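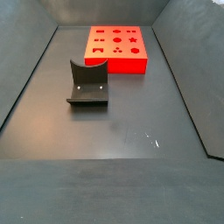
So I finally caved and hired someone to deal with the dog yard. Two big dogs, one small lawn, you can do the math! I tried doing it myself on a grid, like that red block with its three rows of three holes – one square a day, nine squares, start over. I made it to square 4.

Called Grener first. Nice guy on the phone, but they only do apartment complexes and he said to try Nerkton. Nerkton wanted me to sign up for 6 months before anybody had even looked at the yard. Pass.
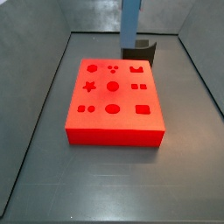 Then my neighbor Filipa Pacheco told me she's had Bustos coming every Tuesday since spring and she loves them. $55 a month for two dogs, no contract, and they text you when the gate is latched again. The gate text sold me (my beagle mix is an escape artist and the whole street knows it).

First visit was this week. They were in and out before my coffee got cold, and they took the bags with them – my garage trash can and I are both very happy about that.

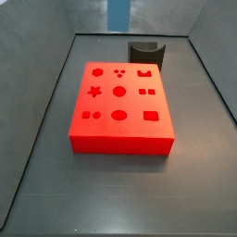

One question for the dog people on here: do you do a deodorizer spray too? Bustos offers it as an add-on and I can't decide. The side strip by the fence gets pretty ripe in July. Filipa says just hose it down, but her dog weighs nine pounds, so I'm taking that with a grain of salt. Tell me what you use!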